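Okay, thread time. Went racing on Saturday for the first time since the fall, and my feet have only just forgiven me. Some thoughts, mostly about one horse.

The horse is Brekik. If you've followed me for any length of time you know I've been boring people about Brekik since he ran green as grass in a maiden at Stinlow and still finished fourth. I'm going to bore you some more!

First, the ground. They were calling it soft, good to soft in places. I walked down to the last before racing and my heel went in and stayed in. That was soft. If there were better places, they were somewhere the horses weren't going to be running.

Eleven went to post for the two-mile handicap hurdle. Brekik was third favorite, which I thought was generous of everyone, seeing as he'd pulled like a train last time and emptied out before the home turn.

This time they had him in a hood and dropped him in at the back. Big change. He settled by the second hurdle with his ears flopping around like he was out for a hack, and I finally remembered to breathe.

Omar went off in front, same as always. I love Omar. He's ten, he jumps like a cat, and he has one way of running a race (go fast, hope). He had them all strung out going past the stands and a big cheer went up, because everybody at that track has backed him at some point and most of us have forgiven him.
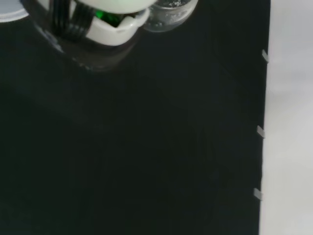 Anyway, down the back straight Omar was still five or six lengths clear and nobody seemed in a hurry to go after him. I was muttering. The guy next to me was muttering too, so I figured we were on the same horse. We were not. He was on Van Dijk.

Van Dijk was the one to beat on paper. Top weight, won his last 2, proper stayer. The worry was whether he'd be quick enough if it turned into a sprint, and with Omar up there it was never going to be a sprint.

Three out, Van Dijk started to close and Brekik went with him. Just cruised up on the outside. I've watched this horse for a year and a half and I have never seen him travel like that into a race.

Two out he got in close and lost maybe a length. My own fault, I'd just said out loud that his jumping had improved.

From the last it was Van Dijk by a neck, then Brekik by a neck, then Van Dijk again, with poor old Omar hanging on to third. Van Dijk won it by half a length. I screamed the whole way up the run-in and my voice is still croaky.

So, second. And I'm thrilled? He was giving nothing away on fitness but plenty on experience, and he lost to a horse who's going to be running in much better races than that one by spring. If he meets the second last right it's a photo.

For the people asking about prize money: 4000 to the winner. I know. By the time you've paid for a box, fuel and a set of shoes you're not retiring on that. Midweek racing gets even thinner, and I do think it's part of why we keep seeing small fields at the smaller tracks. Separate rant, another day.

Crowd on the day was given as 728, which is up on the same card last year, when it was 795 before they took off the staff and the owners' badges (don't ask me, I just read what's on the sheet). It felt busy. The line for tea was certainly busy.

Where next for Brekik? I'd love to see him stepped up to two and a half miles. He was strongest at the finish and he's bred for it on the dam's side. There's a nice race for him at Stinlow in March if the handicapper doesn't get carried away.

What I don't want is for them to take the hood off. Leave the hood alone! He's happy in it.

And Omar, if you're wondering, came back sound and ate up. He goes again in a couple of weeks and yes, I will be having a couple of dollars on him from the front.

Right, I've got work in the morning. Replays are up if you want to hear the cheer when Omar goes past the stands.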